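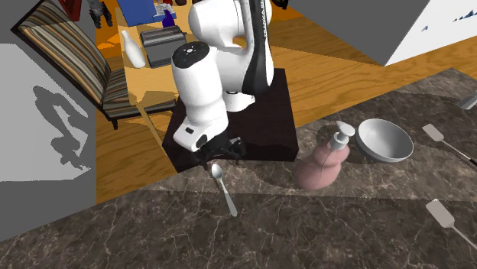 Laltberg cierra sus dos pasos fronterizos del norte y prepara ayudas para el comercio

El gobierno regional de Laltberg mantendrá cerrados desde el lunes los dos pasos fronterizos del norte, después de que el servicio de salud elevara a 561 los casos confirmados de gripe en la comarca. El tránsito de mercancías seguirá permitido por la carretera de Solivon, con controles de temperatura a los conductores entre las seis de la mañana y las diez de la noche.

La medida afecta sobre todo a los trabajadores que cruzan a diario para ir a los mercados mayoristas. Quienes tengan contrato en vigor podrán solicitar un permiso de paso en las oficinas municipales, válido por 11 días y renovable una sola vez. Los autobuses de línea quedan suspendidos hasta nuevo aviso.

En Solivon, la localidad con más contagios, las escuelas cerraron la semana pasada y las clases continúan por radio y por televisión local. El hospital comarcal ha habilitado 100 camas en el antiguo pabellón de deportes —la mayoría sin ocupar por el momento— y ha pedido a los vecinos con síntomas leves que llamen por teléfono antes de acudir a urgencias.

El ejecutivo regional aprobó también un paquete de ayudas para tiendas, talleres y puestos de mercado. Los negocios obligados a cerrar no pagarán el alquiler de locales públicos durante tres meses y podrán aplazar los impuestos locales hasta el final del verano. La asociación de comerciantes considera que el plan se queda corto, ya que deja fuera a los vendedores ambulantes, y reclama una ayuda directa para ellos.

La empresa de transportes Lehtinen ha cedido tres camiones refrigerados para el reparto de medicamentos en las aldeas de montaña. La distribuidora Tustix, por su parte, se comprometió a no subir el precio de la harina, el aceite y el jabón mientras dure el cierre. El gobierno había advertido de multas a los almacenes que acaparen productos básicos.

Las autoridades revisarán la situación de los pasos fronterizos en noviembre.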